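How to Clean and Care for a Printed Plastic Serving Tray
Reading time: 3 minutes

I have a soft spot for plastic serving trays. They carry the tea, they catch the toast crumbs, they hold the beads when my niece comes over to make bracelets, and they ask for very little in return. But the pale ones do get dingy, and if they have a printed design you have to be a bit gentle with them, or one day you find half the picture has gone down the drain with the suds. I learned that on a tray my aunt Shuzhen Xue gave me one December, and I still feel bad about it!

So let's start at the beginning, with a clear table and plenty of room. I like to set the tray down flat and look it over in decent light before I wet anything, because a stain and a scuff need different treatment and they can look very much alike when you're in a hurry.
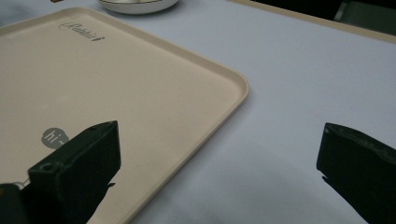
A cream tray with "Rabbit" in script near the rim and a little "hi~" bubble further down.

What you need

A soft cloth (an old T-shirt is lovely), a bowl of warm water, a few drops of dish soap, baking soda, a soft toothbrush and a dry towel. Leave the green scouring pad under the sink, please.

Step 1. Shake off the crumbs over the trash and wipe the tray with the cloth, just barely damp. If you skip this you'll be rubbing grit into the floor of the tray, and grit is what leaves those fine gray scratches.

Step 2. Put the soap in the warm water and wash the whole tray, front and back. Go around the rim slowly with your fingertip inside the cloth. Over the printed parts, use light strokes and don't linger.

Step 3. For tea rings, mix 3 spoonfuls of baking soda with one of water, dab the paste on the ring only, and leave it for about 16 minutes while you have a cup of something yourself. Then wipe it away with a wet cloth. Keep the paste off the artwork altogether. My friend Jinfeng Zhong swears by lemon juice for this, and she may be right, but I've stayed with baking soda.
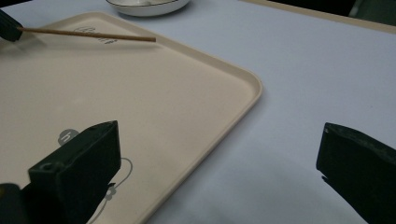

Step 4. Corners and edges are where the sticky stuff hides, particularly juice and honey, and a cloth never quite gets in there. Use the toothbrush with a little soapy water and work it in small circles. If something has dried on hard, hold a warm wet cloth over it for a few minutes and then nudge it loose with a slender wooden stick, like the light brown one over the lettering here, though I'd keep yours well away from any print while you're pushing. Wood is kinder to plastic than a butter knife, and I always have a spare chopstick in the drawer anyway.

Step 5. Rinse with cool water and dry right away with the towel, then stand the tray on its side for a while so the last drops can run out from under the rim.

A few words on storing

I keep mine upright between the cutting boards. If you have to stack them, slip a paper towel between each one so the rims don't rub on the print below. And don't lean them against the stove, even for a minute, as I did with a nice blue one that has rocked on the table ever since.

Filed under: Kitchen Care, Trays and Tableware

© June 2022 Mirnby Home Notes | Contact | Back to top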